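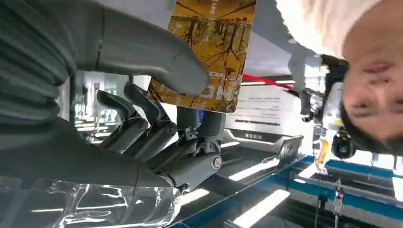
Grey hand, autumn card, and one of our visitors leaning in.

Search this site Go

About us

Hello! I'm Viorica Nikolaidis, and I run Clorinell with Arben Bošković and Slavica Begović. We're a tiny firm (seven of us, plus whoever Arben has talked into helping this week) and we put robot hands in front of the public, handing things over and putting them back on shelves. It sounds like the easiest job in the world. Ha!

I'd sooner tell you about our worst day than our best one, so off we go. In March we had a hand on show in Grornar and it stopped letting go. It would take a card, hold it out beautifully, and then keep hold of it. A lady pulled, the thumb pulled back, and for a moment she had her fingertip pinched between card and thumb. She was fine, thank goodness, and very nice about it, but I felt sick. Slavica hit the stop and we closed for the day.

We spent 11 days on it back at the workshop. The force reading on the thumb had drifted, so the hand thought it was barely touching the card when it was squeezing quite hard, and our software simply believed it. The daft part is that the drift was sitting there in the logs, 41 warnings of it, and we'd set them to a level that never reached anyone's screen. My fault, that one – I'd turned them down because they were annoying.

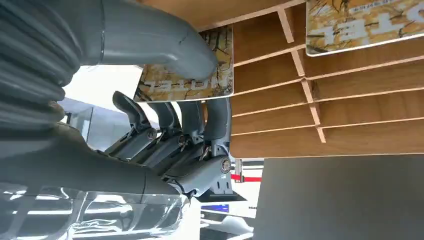
Card and slatted wooden rack, with the thumb pressing on one corner.

So we changed how we work. The thumb is checked every morning before the doors open, any warning stops the hand, and if someone tugs, it opens. Full stop, even if the card ends up on the floor (they do, quite a lot!). Bujar Gashi looks after all that now and he's allowed to overrule me, which he enjoys far too much.

If you've had a scare with a machine of your own, do get in touch. Slavica answers most of the emails and she'll happily send you our morning checklist.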